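What I spent on before I spent on arms

Posted in November by the author of this blog
14 comments | 95 shares

I get the same question by email every few weeks, so I am going to answer it here and link to it from now on. The question is how much to set aside for a small two-arm setup, and which part of the money people get wrong. I can only speak for my own budget, which was small, and for the one bench I run.

The arms were the biggest line, and I won't go into them much. I bought a used pair through Cunha, a reseller that clears out lab equipment, and paid $2,600 for both. New ones would have been well past what I had. The used ones came with scratched covers and a short warranty, and I was fine with that. What I was less ready for was everything that had to be bought before the arms could do a single thing.

The frame and the rail came first. I used aluminum profile for the frame, ordered cut to length from Vollwood. Have it cut to length. I priced doing it myself with a saw and a jig and saved very little on paper, and I would have lost a weekend. The rail that carries both arms was more of a decision. Two separate mounts are cheaper, and you can move them apart later. One rail keeps the arms lined up with each other, and that matters once you want them to work on the same object. I went with the rail. With the plates and bolts it was $600, and I still think that was the right place to put the money.

Get the bolts in one order, by the way, and order spares. I placed four separate orders for bolts and paid shipping on each one.
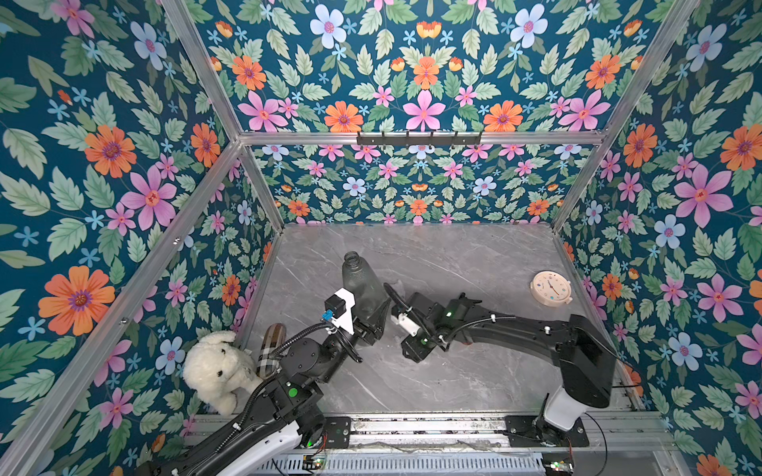 After that came the lining, and this is where I get the most disagreement in the comments. A lot of people leave the inside plain white or gray because it looks tidy and costs next to nothing. If all you plan to do is pick up the same part from the same spot, plain is fine. I wanted to train on household things, and a house is not plain. Patterned wallpaper is cheap, it goes up in an afternoon, and it gives the cameras a busy background to deal with from the first day. Two rolls from a Kuten closeout bin did all the walls with some left over. Buy the spare roll. When a panel gets scraped you will want the same print, and closeout prints are gone by the time you need them.

The floor was a marble-look covering, also a remnant. I put it in the budget as a consumable, on the same line as tape and cable ties. Something will get dragged across it sooner or later.

Now the objects. My first plan had a line for a proper object set, the kind sold in a case with a printed list. I took it out. For $95 I filled two bins with ordinary things from thrift stores and my own closets: toys, slippers, clocks, bottles, and a good amount of plastic packaging and sheeting. Clear and cloudy plastic deserve their own mention. They are nearly free and they are the hardest things I own to work with. A rigid block tells you very little after the first hour. A bottle rolls away when it is touched wrong, and you can see straight through it. Sheeting has no fixed shape at all, and when it is close to a wrist camera it takes up most of the view.
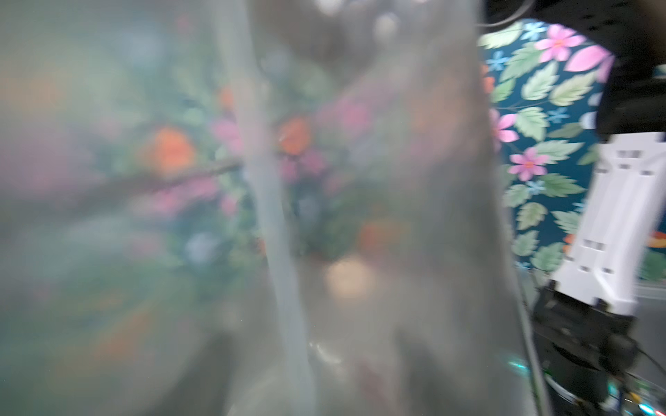

Wrist view, with the plastic sheet up close and the wallpaper showing to the right of it.

That brings me to cameras. I started with a fixed one only, and planned to add wrist cameras if there was money left. I would reverse that if I did it over and price all of them together at the start. Adding them afterward meant new brackets, longer cables and a second round of tidying, and the brackets alone took 12 tries before I had one that didn't rub on anything. If your total is tight, get cheaper cameras and have all of them.

Cables are the line I got most wrong. I had them down as a rounding error. Between power, data, sleeves, ties, and connectors in the right size, they came to more than the frame. They also wear. Anything that bends with a joint should be thought of as a part with a life, and there should be a spare in a drawer. The same goes for fingers. Mine are plastic and bolt on, and I keep a few sets.

For logging I use Cirum, mainly since it runs on the old desktop I already had. I left computing out of my first budget for that reason, and then had to buy storage anyway. Video from several cameras fills a drive fast. Put storage in from the beginning, even if you own the computer.

If I had to give shares, I would put half on the arms, a quarter on the rail, frame and cameras, and the rest on cables, spares, storage and the things inside the box. My own split was closer to two thirds on arms, and I paid for it in small orders all spring.

Two smaller notes. Leave room on the bench behind and below the rail, because the electronics end up there and you will need to get a hand in. And keep a running sheet of what you bought, with dates and part numbers – I didn't for the first two months and I am still guessing at one of the connectors.

I'm pricing a second bench now and will post the sheet for that one when it's filled in. It will use the same rail and the same profile, and a different wallpaper.

14 comments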